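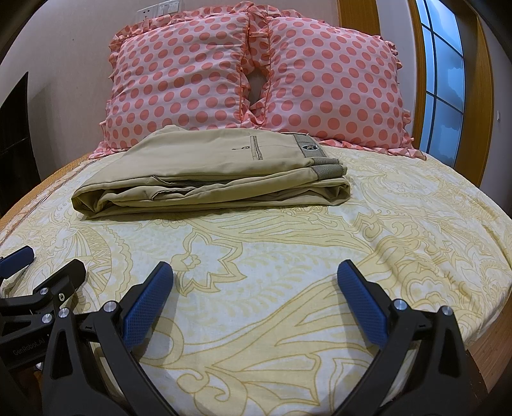

Figure 4. Folded trousers on the bed before a pick, with the gripper fingers open in the foreground. The top fold lies close to the pillow frills.

5.3 Failure analysis: unintended grasp of neighbouring cloth

The most frequent serious fault in the Medve trials was the double grasp, in which the fingers closed on the target garment and on a second piece of fabric at the same time. Of 107 pick attempts on folded garments, 48 were logged as failures of any kind, and the double grasp was the largest group among them. It was also the only group that led to a protective stop.

Figure 4 shows a layout of the type in which the fault arose. The garment is a flat, rectangular bundle with several layers at its edge, and the ruffled border of the pillowcases comes almost up to it. The sheet is patterned and lightly wrinkled. The Flidivura segmentation module treats a narrow strip between two fabrics as belonging to whichever region has the higher score, so a small error in the mask can place one contact point on the frill. Once the fingers close, the textured pads hold both fabrics firmly and the gripper has no means of telling them apart.

The fault was made worse by the lift check. In the version used at Sosdale, a grasp was accepted if the finger gap after closing stayed above 2 mm. A bundle with a fold of pillowcase caught against it passes this test easily. The arm then began its lift at full speed, and the load rose sharply as the pillow was drawn along. The protective stop worked as intended, but it left the arm holding both items under tension, and releasing the fingers in that state let the load drop.

Two changes were made in March. The planner now rejects contact points near a mask boundary, and the first part of the lift is carried out slowly while wrist force is sampled at 1000 Hz. If the force departs from the expected curve, the arm lowers before the fingers open. The second change does not prevent a double grasp; it limits what follows from one. Results for the revised planner on the Plamgate garment set are given in Section 5.4.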